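WD 2276 Small Casework
Itville Technical Program, Dimitriou Building
Handout 4: The Drawer Box and Its Opening

Reading before the session: Handout 3 (case joints), and the section on wood movement in Handout 2. Bring the marking gauge, the small square, and the completed case from the previous exercise. The drawer stock is issued from the rack at the start of the session.

1. Scope

The handout covers a plain wooden drawer running on wood, in a small tabletop case. Metal slides are treated in Handout 6 and are not used in this exercise. The same terms apply to a full-size chest, but tolerances differ, and the figures given in section 4 should not be carried over to large work without checking.

2. Terms

Front. The panel that faces the user. It may be the same piece as the structural front of the box, or it may be a separate face applied to a box that is already complete. In either case it is usually the thickest part of the drawer.

Sides. The two panels that run from front to back. The lower edges of the sides are the wearing surfaces when the drawer runs on the case floor or on a dust frame. Grain runs along the length.

Back. The panel that closes the box at the rear. It may be level with the sides, lower than the sides, or higher. A low back lets air escape as the drawer closes. A high back can be shaped to act as a stop or to hook over a fixed part of the case.

Bottom. The panel that carries the load. In solid wood it must be free to move across the grain. In sheet material it may be glued on all four edges.

Runner. Any strip, fixed to the case or to the drawer, on which the drawer travels.

Kicker. A strip above the sides that keeps the drawer from tipping down as it is pulled out. In a small case the underside of the top, or of the divider above, often does the job.

Opening. The hole in the case that receives the drawer. Its size is always taken from the case as built. The drawing gives a nominal size only.

3. Reading a drawer that is out of its case

A drawer should be inspected on a flat, clean surface with a light color, so that gaps and twist show. Set it down with the bottom on the surface and check in the following order: twist, square, edge condition, fit of the bottom, back details. Do not plane anything until all five have been looked at. Most overfitted drawers in the course come from planing a side to cure a fault that was in the back.

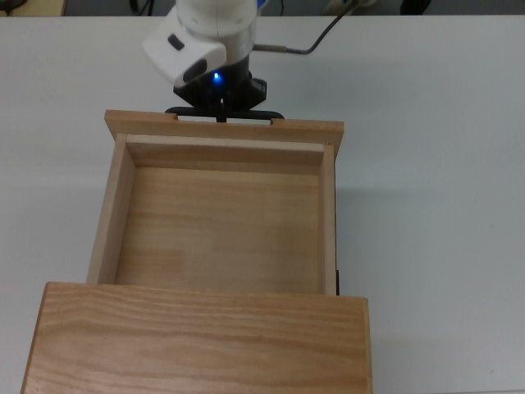
Drawer out of the case, empty. Thick front panel; two notches in the top edge of the back.

On the drawer shown, the back stands slightly higher than the sides and runs a little past them. A back of that shape cannot be treated as a simple closing panel. Its ends and its top edge both pass through the opening, or engage with something inside it, and both must be included when clearances are worked out. Notches in a top edge are to be recorded on the measured drawing with their distance from each end, their width, and their depth. They are easy to leave off and hard to place afterward.

Twist is checked with two straight sticks laid across the sides, one near the front and one near the back. Sight along the tops. Any difference that can be seen on a box of this size is too much. If the sides are of unequal height the sticks will give a false reading, so compare the sides first.

Square is checked by measuring both diagonals on the inside. An outside measurement is unreliable where the front or back overhangs the sides.

4. Clearances

Side clearance, wood on wood, small case: the thickness of one sheet of thin card on each side. The drawer should enter under light finger pressure and should not rattle when shaken from left to right.

Top clearance: slightly more than side clearance. The height of a side changes with the season, and its length does not. A drawer fitted tightly in January, with the shop heating on, will bind by midsummer. Stock from the rack has been stored in the shop and can be used as issued. Stock brought from home should be left in the room for one full session before it is cut.

Rear clearance: the back of the drawer must not touch the back of the case. Closing position is set by stops. A drawer that closes against the case back will, over time, push the back off its rabbet.

Reveal: the gap seen around the front when closed. It should be even on all four edges. An uneven reveal at the top with an even reveal at the bottom means the front is out of square. If both are uneven in the same direction, the case is out of square, and the front is planed to match it.

Nominal opening width for the exercise case is 51 mm more than the height of the opening. Check the case before relying on the relation. Cases glued up without diagonals being compared have been off by more than the full side clearance.

5. Two drawers in one case

Stacked drawers share a divider, and errors add up. Fit the lower drawer first. Its opening is bounded by the case floor, which is normally the flattest part. Then fit the upper drawer to what remains. If the two fronts are to be cut from one board so that the grain carries over, mark them across the joint line before cutting and keep the marks until final sanding.

The pull is chosen before the front is fitted. Three arrangements are used in the course:

a. A surface pull, such as a bar handle. Requires holes in the front, and clearance for screw heads inside the box. The handle adds to the overall depth of the piece.

b. A slot or scoop cut in the front. Nothing projects. The front must be thick enough to leave sound wood behind or around the cut.

c. No pull on the drawer at all, with finger access from below or from the side of the case.

Arrangements may be mixed in one cabinet. The cabinet below has a black metal bar on the upper drawer, set in a shallow recess, and a narrow horizontal slot on the lower one.

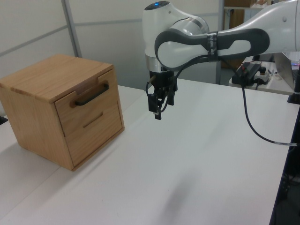
Should both drawers in a small cabinet be given the same type of pull?
Matching pulls are usual, but mixed pulls are sound practice if each suits its own front, and the choice should be settled before either front is cut.

6. Placing a slot pull

The slot runs with the grain. A slot cut across the grain leaves short fibers at its upper edge, and these break out under a fingernail. Lay out the slot from the top edge of the front, using the same gauge setting at both ends. Bore the ends first with a brad-point bit, backing the front with scrap. Remove the waste between the holes with a coping saw or a small straight router bit, then pare to the line.

Ease the upper inside edge more than the lower. Fingers bear on the upper edge when pulling. The outside edges receive a light break only, or the slot will look wider than drawn.

7. Placing a bar handle

Mark the center line of the front in both directions. Drill from the face with the front clamped to a backing board. Where the handle sits in a recess, cut the recess before drilling, and check that the handle can be gripped by a full-size hand with the drawer closed. On small cabinets it frequently cannot, and the recess has to be lowered or widened.

Screws supplied with catalog handles are normally too long for a single-thickness front and too short for an applied one. Test one before installing both. The Codby cutter in the tool crib shortens machine screws without damaging the thread.

8. Surface preparation

Outside faces: sand with the grain, finishing no finer than the grade on the finish schedule. Running surfaces, meaning the lower and upper edges of the sides, are taken to 600 and then waxed. No oil or varnish is applied to running surfaces or to the inside of the case. Varnish on a runner will hold the drawer in place after a few weeks of being closed.

Inside of the box: one thin coat of shellac, or left bare. Oil inside a closed drawer keeps its smell for a long time -- months in some cases -- and transfers to paper and cloth.

Brikeck paste wax is kept on the lower shelf of the finishing bench. Apply sparingly, wait until it hazes, and buff. Return the lid to the can.

9. Common faults

Drawer starts easily and binds near closed. The case narrows toward the back. Check the inside width at three depths.

Drawer binds when pulled from one corner. The box is short in relation to its width. Extra care with side clearance helps. A center guide is the full remedy.

Front drops when the drawer is opened. Too much clearance above the sides, or no kicker.

Front rubs at one upper corner. Twist in the box. Correct at the lower edge of the opposite side, with two or three shavings, then retest.

Bottom rattles. The groove is too wide for the panel. A small spot of glue at the center of the front edge will hold a solid bottom and still allow movement.

10. To hand in

A measured drawing of the drawer, full size, in plan and front elevation, with the back drawn separately. The drawer itself, unwaxed, inside its case. A note of the clearance left at each side and at the top. Work goes on the shelf by the door by 4:00 p.m. and is returned at the following session.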